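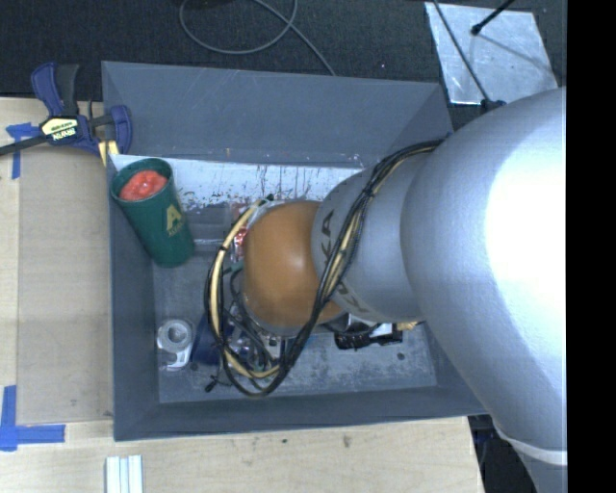

Why do boxes get scratches?

A storage bin has an easy job. It stays in one place and holds things. But after some years its floor looks old, with pale lines and dark marks. Where do they come from?

Each time a thing slides on the floor of a bin, it rubs. If the thing is harder than the bin, it cuts a very small line. One line is too thin to see well. After 400 lines, you see them without trying!

Dark marks are different. Often the bin did not lose anything there. A bit of rubber or dirt was left behind, like pencil on paper. Some of these marks you can wash away. A scratch will stay.

Try it at home

Ask an adult for an old plastic box. Put in one coin and one eraser. Tip the box slowly to the left and to the right, 80 times. Then hold it near a lamp and look at the floor from the side. Which of the two left a mark?

From the Nirnico pages for young readers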